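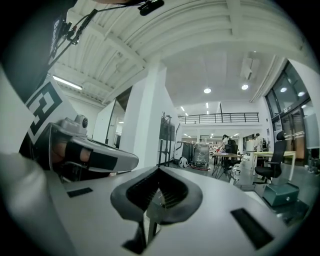

Who Answers When a Student Reporter Asks? Public Records and the Campus Press

Project report, Media Law and Practice
Vesna Popescu, Hiyori Minami, Kadri Butkienė

1. What we set out to do

Our original proposal promised a study of "press freedom in the digital age." Our instructor, Joyce Mbwambo, wrote "which part of it?" in the margin, and we spent two weeks finding out that we didn't know. What we ended up with is smaller. We wanted to see how public offices treat a records request when it comes from a student newspaper, and whether the answer changes when the same request comes from someone with no newspaper at all.

2. Method

We sent 104 requests to city, county and school district offices. Half were signed by a reporter for the Kisovow, our campus weekly. The other half were signed by one of us as a private resident. Every letter asked for the same thing, the office's travel spending for the previous fiscal year. We picked travel spending on the theory that it would be dull enough to be released without a fight. This theory did not survive the first week.

Replies were logged in a shared spreadsheet. Hiyori coded them as full, partial, refused or silent. Vesna coded them again without looking at Hiyori's column, and where the two disagreed, Kadri decided, usually while eating.

3. Results

We got 89 replies of some kind. A few offices sent everything within a day, including one clerk who attached a friendly note and the wrong year. Others asked us to explain our purpose, although the state law we were working under does not require a purpose. The letters signed by the Kisovow were asked this more often than the private ones. We had expected the opposite — a newspaper's purpose seems fairly easy to guess.

Fees were the other surprise. One district quoted us $893 for "search and review." A county office quoted $2,475 for what it described as a single binder. We wrote back to ask whether the binder could be viewed in person and were told yes, for free, between nine and eleven in the morning. Kadri went. It was a thin binder.

4. Problems

Our sample is one region and one kind of record. Two of the silent offices may have had us in their spam folders. We also forgot to vary the names on the private letters, so by November at least one clerk was greeting Hiyori by first name, and we can't say what that did to the numbers.

5. What we would do next

Vaida Bite, who edits the Kisovow, has asked for a short guide to appealing a fee quote, and a draft is attached as Appendix B. A follow-up should also test requests sent by mail. Appendix A has the letter text and the full log. The column titled "mood" was Kadri's idea and was not used in the analysis.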